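News > Media releases > Platform and infrastructure

Ater releases container scheduling service for mixed on-site and cloud workloads

JIRTHORPE, 22 October 2022 - Software company Ater today announced the general release of Rirkach, a scheduling service that lets organisations run containers and older virtual machines side by side, on their own servers and on rented cloud capacity, from a single set of rules.

Rirkach has been available to a limited group of customers since May. During that period it was used by 18 organisations to place workloads across 1043 physical hosts. The general release is open to new and existing customers from today.

Many organisations now operate two separate systems for running their software. One looks after virtual machines, often set up years ago and still carrying payroll, records and billing. The other looks after containers, which are usually newer and managed by a different team. Each system holds its own view of how much memory and processing power is free, and neither can see what the other has promised to its users. Servers are often bought twice to cover the same busy period.

Rirkach keeps one record of capacity for both. Administrators describe what an application needs, where it is permitted to run and how urgent it is. The service then chooses a host, starts the workload and moves it if conditions change. Applications do not need to be rewritten, and existing virtual machine images can be brought in as they are.

The release includes the following:

- Placement rules written in plain text files, which can be stored and reviewed alongside application code.
- Location limits, so that data which must stay in a given region or building is never scheduled outside it.
- A trial mode that shows where each workload would be placed without starting or moving anything.
- Spending limits for cloud capacity, set by team or by project, with a warning before the limit is reached.
- Support for hosts with graphics processors, including the sharing of one processor between several short jobs.

Graphics processor support was extended after requests from customers in engineering and research, where simulation and rendering jobs compete with everyday business systems for the same hardware. These jobs may be queued overnight, paused when a higher priority workload arrives, and resumed on a different host. Jobs that cannot be paused may be marked as fixed, and the scheduler will work around them.

The service was tested at Ater's laboratory in Jirthorpe on a cluster of 200 hosts. Testing covered the loss of a host, the loss of a full rack and the loss of the network link between sites. When the link is cut, each site carries on under the last rules it received and the records are reconciled once contact is restored. A full account of the test method is included in the product documentation.

Security review of the release was carried out by Ní Mhurchú, an independent software assurance firm. The review examined how credentials are stored, how administrators are authorised and how workloads belonging to different teams are kept apart on a shared host. All findings rated high or medium were resolved before release. A summary of the review is available to customers on request. 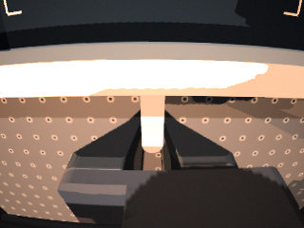 Computer-rendered view of a gripper's two fingers with an upright block between the tips.

Rirkach is licensed by host, with no separate charge for the number of containers or virtual machines running on it. Organisations with seven or fewer hosts may use the service at no cost, with community support. Customers who took part in the limited release will keep their current terms until their next renewal date and do not need to reinstall.

Migration guides are provided for customers moving from earlier Ater products. Support for the previous scheduler will continue for 18 months, during which it will receive security fixes but no new features. Ater recommends that customers run Rirkach in trial mode before transferring any production workload.

About Ater

Ater develops infrastructure software for public and private organisations. Its products cover scheduling, storage and system monitoring. The company's head office and testing laboratory are in Jirthorpe.

- ENDS -

18 shares | 7 comments

Contact the Ater media office | Copyright 2022 Ater. All rights reserved. | Back to top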